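Tags: Android, backup, command line

# Nerden

Nerden copies your app settings from one Android phone to another over a plain USB cable – no account needed! Version 4 restores home screen layouts too, and I'm so happy with how quick it got.

Turn on USB debugging on both phones, then run `nerden pair`.

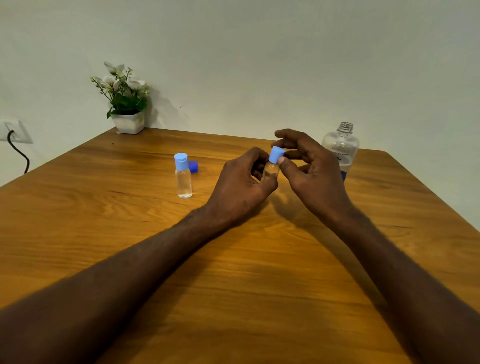
Vlachou wrote in to say the pairing step hung on anything over 200 apps. Fixed in 06/05/2019 build 3189, so please update!

Related
- Flellstead launcher themes
- Fustley file sync

We use cookies. OK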